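Unit 4 handout: Table height and standing work
Instructor: Aba Arthur

Read this before the lab. Bring a tape measure and the shoes you normally wear to work.

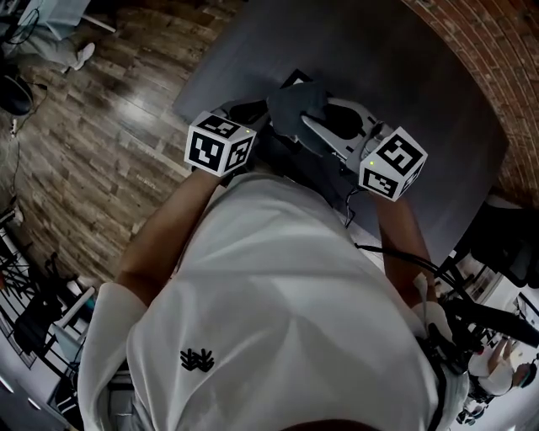
## 1. Why height matters

When a work surface is too low, the worker bends at the waist and neck. When it is too high, the shoulders lift and stay lifted. Both cost effort that does not go into the job.

The usual starting point is **standing elbow height**: the distance from the floor to the bottom of the elbow, upper arm hanging straight, forearm level. Measure with shoes on.

## 2. Adjusting for the task

- Fine work (sewing, small repairs): a little above elbow height
- Light assembly or packing: just below elbow height
- Heavy work (kneading, sanding, pressing down): well below elbow height

Remember that the hands work on the object, so a tall item raises the working height -- subtract it from the table height.

## 3. Reach

Keep frequent items within forearm reach. Things used a few times an hour can sit at full arm's length. Anything past that makes the trunk lean forward, even at a table of the right height.

## 4. Case: the Sornton packing room

The benches at Sornton were built in 1976, all to one height. Fikri Chong measured them for his term paper and found the tops 71 cm from the floor. Staff packed 550 parcels a shift there, standing. Most had put boxes or boards on the bench to raise the work.

Questions to think about before we meet:

1. Who would find 71 cm comfortable, and for what kind of task?
2. What new problems do the loose boards cause?
3. Would you replace the benches or raise the legs?

## 5. Lab

Work in groups of 2. Record elbow height for each partner, then the height of one table at home. Hand in the sheet at the end of the session -- late sheets lose half credit.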